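The Bottle Job

So I got paid by the hour to pick things up that winter, and I'm going to tell it the way it happened, or as near as I can get, because my sister has been telling it at parties and she gets the ending wrong.

The company was called Pronda and it had the back half of an old brick building, and what they wanted was chores. Thousands of chores, done by hand, with a pair of grippers strapped into the deal, so that a machine named Ren could learn from them. Ren was going to do your housework. That was the pitch. Ren was going to clear your table and fold your towels and never once sigh about it.

When I started in November, Ren could not do any of that. Ren could pick up a sponge if you put the sponge exactly where Ren liked a sponge to be. Move it two inches and Ren would close its fingers on nothing, very politely, and carry the nothing all the way over to the sink and let go of it. I laughed so hard the first time that I had to go stand in the hall!

Selorm Gyamfi ran the floor. He handed me the harness on my first morning and said, "Don't be good at it."

"Sorry?"

"Everybody comes in and wants to be quick. I need you boring. Pick it up like you've picked it up your whole life."

Well, try it. Try picking up a bottle like you've picked up a bottle your whole life, on your knees, with two plastic fingers where your own used to be. I'd never thought about a bottle before. A full one sits there and lets you take it. An empty one scoots. You come at it a hair too low on one side and off it goes, and you're crawling after it with cubes on your hands like some kind of very slow crab.
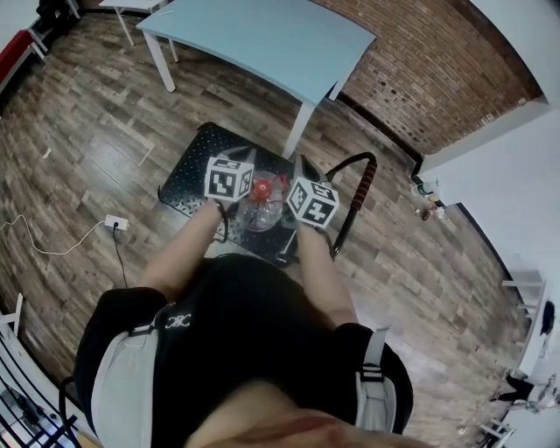 I dropped the first one so many times that Selorm pulled up a stool and ate his lunch watching me. He didn't say a word until he got to his apple.

"You're squeezing before you've arrived," he said.

I was, too. I do that with everything. Ask my sister.

By the second week I had it. By the third I was dreaming about it. I'd be home making coffee and I'd notice my thumb sliding around the jar to find the flat part, all on its own, and I'd stop and do it again slower to see how it went. My kitchen got very clean that month (it has not been that clean again). I'd do a plate, then I'd do the plate over, thinking, now how would I explain that to somebody who has never had a wrist?

They kept a number on the whiteboard by the door, and it was how many bottle runs we had in the bank. When it hit 1289 Selorm bought donuts, and that afternoon they let Ren have a go.

I wish I could say it was grand. Ren came down over the bottle, stopped, thought about it, went back up, came down again, and got it. Lifted it maybe as high as a shoebox. Held it there. We all yelled. Then they ran it again and Ren knocked the bottle straight under the table, and again, and it picked it up by the cap, which I had never done, not one time in all those weeks, and I was a little bit offended.

They ran a hundred that day and it got 62. Selorm wrote that under the big number and stood looking at it with powdered sugar on his sleeve.

"Is that good?" I asked.

"Would you let it do your dishes?"

"No."

"Then it's 62," he said.

A man from Bratero came through after New Year's, wanting it for his stores. Restocking, he said, shelves, the overnight shift. By then Ren was up to 91, and it had quit going for the cap. The man put his own water bottle down, a tall square one with a handle. Ren had never met a handle. It circled that thing for the longest time, and the man checked his phone, and finally Ren put out one finger and tipped it over, gently, onto its side.

Then it picked it up. Came in low from both ends, waited until it had arrived, and squeezed.

The man said huh and went back to asking about shelves. But I knew that move. I'd know it anywhere, there's a little hitch in it right before the lift, because I've got a bad left elbow from falling off a porch when I was nine.

My sister tells people that's when I quit, like it spooked me. I didn't quit. I stayed until spring, and we moved on to socks, and Ren was terrible at socks.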